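Moving to a new phone without losing the old one's contents

Felicja Czerwiński has worked the service counter at Kaczmarczyk, a phone and computer repair shop in Kuvholm, long enough to have seen most of the ways a phone transfer can go wrong. She spoke to Skernunora on a Wednesday, before the shop opened, with two phones copying next to her on the counter.

Most of her customers have already bought the new phone when they come in. Some have tried to set it up themselves and stopped halfway. Others have been told by a relative that it takes ten minutes.

"It can take ten minutes," Czerwiński says. "If you have very little on the phone and your Wi-Fi is fast. A phone with years of video on it can take all evening. People get nervous when the bar stops moving, and then they unplug it."

Her first piece of advice is to leave the old phone alone. Do not erase it, do not trade it in the same day, and do not take the SIM card out until you know which accounts depend on it.

"The trade-in offer says you have to send it in by a certain date, and people read that as today," she says. "Look at the date. You usually have time. I tell everybody to keep the old phone charged and in a drawer for a couple of weeks. You'll think of something you need from it."

What a transfer leaves behind

The setup screens on a new phone suggest that everything will come across. In Czerwiński's experience, contacts, photos, calendars and text messages usually do. Apps come across as well, but often only the app itself, which then has to be signed in to again.

"Banking apps are the big one," she says. "The icon is there, you tap it, and it wants you to prove who you are. Sometimes it wants to send a code to the old phone. If the old phone is already gone, you're calling the bank."

Login code apps cause more trouble than anything else she sees. These are the apps that show a short number you type in after your password. Some of them save their data to an account and some keep it only on the phone. A customer who doesn't know which kind they have should open the app on the old phone and look for an export or transfer option in the settings.

"Do that one before you do anything else," Czerwiński says. "Then test it. Sign in to your email on a computer using the code from the new phone. If that works, go on to the next one."

Chat apps are another matter. Several keep their own backups, separate from the phone's, and the backup may be months old or switched off. She asks customers to open each chat app they use and check the date of the last backup while she watches.

"Then they say, oh, it's from last summer. So we run it again. It's better to find that out at the counter."

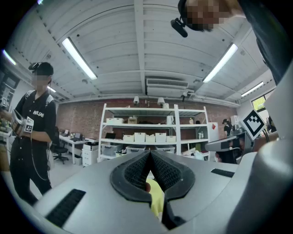
Making room for a backup

Many people arrive with cloud storage that filled up a long time ago. The phone has been telling them so, and they have been dismissing the message. Czerwiński doesn't blame them.

"It pops up when you're trying to do something else," she says. "You close it. Everybody closes it. But the backup stopped on the day it filled up, and that's the part they didn't take in."

She gives them two choices. They can pay for more storage, at least for the month of the move, or they can back up to a computer with a cable. She likes the cable for large photo collections. It is faster, and it doesn't depend on the home internet connection. For customers whose computer is nearly full as well, the shop sells a 500 GB external drive, and she says that is plenty for most households.

The shop uses a program called Nindora for its own transfers. It lists what is on the old phone by type, copies it, and prints a sheet at the end showing what was copied and what was skipped. The sheet goes home with the customer.

"I like the sheet," she says. "The copying is the same as any other program, as far as I can tell. But they have it on paper. If somebody comes back and says their voice memos are missing, we look at the sheet and there it is, voice memos, skipped. Then we know to go back to the old phone."

In March the shop did 107 transfers, its busiest month. Czerwiński puts that down to a carrier promotion. Most were finished the same day. The ones that were not, she says, were nearly all waiting for a password.

The password problem

Czerwiński asks customers to write down three things before they come in: the passcode for the old phone, the email address used for the main account, and that account's password. Many bring the first and guess at the other two.

"They've been signed in since they bought the phone. They never had to type it," she says. "So they guess, and after enough guesses the account locks, and now we're waiting a day for it to unlock."

She recommends trying the password at home, on a computer, in a private browser window where nothing is filled in automatically. If it doesn't work, reset it there while the old phone is still in use and can receive the confirmation message.

She also suggests checking the recovery phone number and recovery email address on the account. She has had customers whose recovery number belonged to a landline they gave up years before.

Does she keep passwords for customers? "No. I don't want to know them. I turn around while they type."

When the transfer fails partway

If a transfer stops, Czerwiński's advice is to wait first. A copy that looks frozen may be working through one very large video. She leaves both phones plugged in, close together, with the screens on, and gives it an hour.

If nothing has changed by then, she cancels, restarts both phones, installs any pending system updates on each, and begins again. An old phone running much older software than the new one is a frequent cause of failure. The new phone may also need an update before it will accept a backup made on a newer version.

"If it fails three times, I stop doing it that way," she says. "I'll do photos by cable, contacts through the account, and so on. It's slower and you have to keep track, but it gets there."

Before erasing the old phone

Once everything seems to be in place, she has customers put the old phone in airplane mode and live with the new one for several days. Anything that depended on the old phone should show up in that time. A watch, a car and a pair of earbuds may all need to be paired again, and a door lock or thermostat app may ask for a new login.

Only then does she sign the old phone out of its account and erase it, in that order. A phone that is erased while still signed in can stay locked to its owner, and the trade-in company may send it back or pay less for it.

"Check the photos one more time before you press it," Czerwiński says. "Scroll all the way to the top, to the oldest ones. People look at last week's pictures and think it's fine."

Kaczmarczyk does transfers without an appointment. Czerwiński asks that customers come in the morning if they have a lot of video, and bring the charger for the old phone.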